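4. Setting up your Trolari desk light

Now for the fun part! Once the Trolari is on your desk and talking to the Flukar app, you can set a light level for every hour of the day.

Before you start

Pick a flat, dry spot within reach of a wall outlet. Keep the vents clear.

Caution: Do not cover the lamp head with paper or cloth while it is lit.

1. Plug in the lamp and press the power button once.
2. Open Flukar and tap Add Light. Hold your phone close to the lamp.
3. Wait for 2 slow blinks. You're paired!
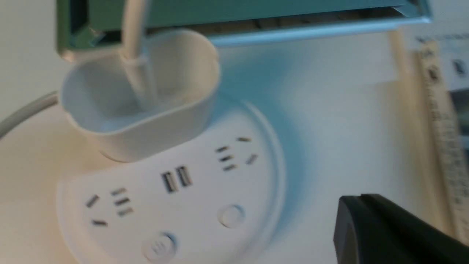
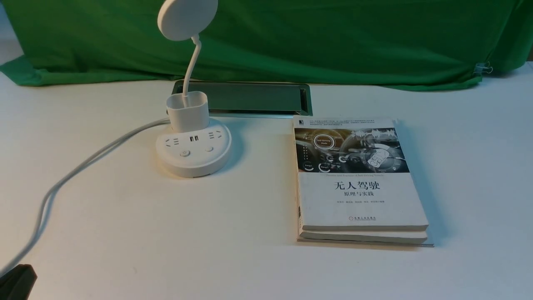
4. Tap Brightness and drag the slider. It runs from 0 to 100, and most people love it somewhere in the middle for reading.
5. Tap Schedule, then New. Choose a start time — 9 in the morning is a great one to try first — and tap Save.
6. Give your schedule a name. You can store up to 200 of them, so go ahead and play!

Note: If you also own a Mendes wall switch, pair it after the light. The switch picks up your saved schedules by itself.

Note: Lost your settings after an update? Versions of Flukar from before June need one extra step. Go to Account, tap Restore, and sign in with your Irstead login.

To start over, hold the power button until the light goes out, then go back to step 2.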